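Torque Specs Belong on the Part

April
By Joelle Saliba
14 comments | 9 shares

Most bolted assemblies that come back for repair are accompanied by correct documentation. The drawing gives the fastener grade, the manual gives the torque, and the revision number matches the build. The documentation is in a cabinet or on a server, and the person with the wrench is in a different room. I think the value that matters most, the tightening torque, should be marked on the part itself, next to the hole, in characters large enough to read at arm's length.

The position is not popular. I have argued for it at two employers and lost at the first. The objections deserve a fair hearing, and I will get to them after describing how the present arrangement works in practice.

A torque figure is a proxy. What the joint needs is clamp load, the force with which the bolt pulls the members together. Clamp load is hard to measure directly on a shop floor, so we specify the twisting effort that ought to produce it. Most of that effort goes into overcoming friction under the head and in the threads. A small change in surface condition moves the result a long way. The same setting on the same wrench gives one clamp load on a plain zinc bolt and a much higher one if somebody has put oil on the threads. A number without its surface condition is therefore incomplete, and the common practice of quoting torque alone in a work instruction is already a compromise before anyone picks up a tool.

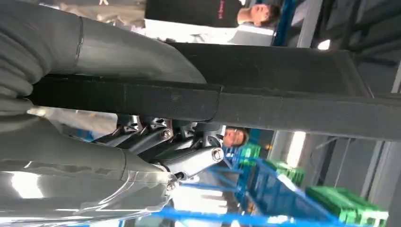
The compromise gets worse with distance. At Abou Jaoude, where I spent my first years as a manufacturing engineer, the instruction for one rail assembly ran to 63 pages. The torque table was near the back. Experienced assemblers did not consult it. They carried the values in their heads, and for the joints they worked on daily their memory was good. For the joints they touched twice a year it was poor, and they had no way to tell the two cases apart. A person who remembers a wrong number feels the same as a person who remembers a right one.

We reviewed 671 service records from that product line. In 100 of them the technician had noted a loose or overtightened fastener. I do not claim that all of those came from a wrong value. Vibration, paint under the head and reused locknuts all contribute. But when we interviewed the technicians, the usual account of how they picked a setting was that it was the normal one for that size. For a given diameter there is a normal value in a general table, and our joints departed from it in several places for good reasons: a thin flange, a slotted hole, a low-strength insert. Those reasons were written down in the design file, where the technicians could not see them.

Now the objections.

The first is revision control. A value in a document can be changed in one place. A value stamped into steel stays with the part for life, and if engineering later lowers it, every part in the field carries a wrong instruction. This is the strongest argument against marking and I take it seriously. My answer is that torque values change far less often than people assume. Of the 536 drawing changes I was able to check on the line mentioned earlier, four touched a tightening value. In three of those the part geometry changed as well, so a new part number and a new mark would have been issued anyway. The remaining case would have needed a field notice, and it needed one even without the mark.

The second objection is cost. A stamped or laser-etched character is cheap per part and expensive to introduce. Someone has to select locations that will not be painted over or hidden by the mating part, and someone has to inspect for legibility. The work is real but it is done once. A press tool that already punches holes can usually carry an insert for characters in the same stroke. On laser-cut parts the etch is added to the cutting program.

The third is that one part may serve in several products at several values. This is common with brackets. My view is that a bracket with three different torques at the same hole is a design problem, and marking it makes the problem visible. If the values differ for a good reason, the mark can be omitted and the hole left blank, and a blank should then send the reader to the manual. A rule of that kind works only if every other hole is marked, and partial adoption for that reason is worse than none. I would not support a program that marks only the critical joints.
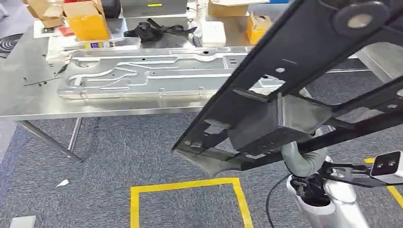

Perforated black steel members joined by cross pieces.

A fourth objection, heard less often, is that the mark insults the skill of the assembler. I have never heard this from an assembler. At Bendow, my second employer, the people on the line asked for larger characters. They also asked for the lubrication state to be included, which the engineering group had left out of the first proposal. The final format was a number, a unit, and a single letter, D for dry or L for lubricated. It fit in the space between two adjacent holes on all but the smallest parts.

Format matters more than the argument over marking usually admits. Units must be present. A bare number invites the reader to supply the unit, and a shop that services both imported and domestic equipment will supply the wrong one some of the time. The difference between newton-meters and foot-pounds is a factor of about 1.36, large enough to damage a small bolt and small enough to feel plausible on the wrench. The tightening sequence, where there is one, should be shown as a digit at each hole, visibly smaller than the torque value so the two cannot be confused. Arrows are unnecessary. Color should be avoided, because it does not survive solvent.

I would also resist replacing the characters with a machine-readable code. The Bolo service manual system takes this approach – a small square on each subassembly, scanned with a handheld reader, leads to the current page. It answers the revision objection completely. It also requires the reader, a charged battery, a network connection and a free hand. A technician lying under a machine at Trornemcombe on a Saturday afternoon has none of these in reliable supply. If a code is wanted it can sit beside the characters.

What marking will not fix is a badly chosen value. Some of the torques I have inherited were copied from a predecessor product whose bolts were a different grade, and etching them would only have made the error permanent. Any program should begin with a joint review, using sample parts in production finish, with clamp load measured by washer-type load cells or by bolt elongation. Allow more time for this than the schedule suggests. At Bendow it took longer than the tooling work, and it led to changes on nine joints before a single character was cut.

Filed under: Fasteners, Opinion

Related
Prevailing Torque Nuts and the Reuse Question
Why Slotted Holes Need Thicker Washers
Reading a Calibration Certificate
Thread Inserts in Thin Sheet: A Short Review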